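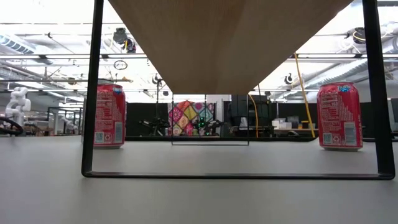
Christos Mavromatis wrote to us that he walked two times past the gate of Cornwood before he understood it was the entrance to the house. We receive this kind of letter often, so we made the sign bigger, and we collected the other common questions on this page.

Who built Cornwood?
The house was built for a shipping family from Kenport. They wanted a summer place near the water and used it only from June to September. The east wing is later, and you can see in the brickwork where it begins.

Is it true that a queen slept in the house?
We did not find any proof. The family letters speak of a royal visit for lunch, and the guests left before dark. The "Queen's Bedroom" got its name much later, from a hotel owner who rented the house for some years.

How many rooms are open?
The house has 47 rooms. Visitors can see the ground floor and the first landing. The upper floor is open only in May, with a guide.

How do I come from Kenport?
Take the ferry to Usuga and then the bus in the direction of Kunddale. Ask the driver for the Cornwood stop, he does not always stop there by himself. From the stop it is a walk of almost 200 yards.

Can I climb the tower?
Yes, if the wind is not strong. There are 397 steps from the garden terrace to the top, counting the outside stairs. The last part is narrow and there is no handrail on the left side.

Do I need to book?
Not for the house. For the May tours please book by phone, between 9 and 11 in the morning. One group is up to 50 persons, divided between two guides.

May I read the family letters?
Copies are in the library room, in two green binders. The originals are kept in Kenport and you must apply there in writing.

Are dogs allowed?
In the park yes, on a leash. In the house no.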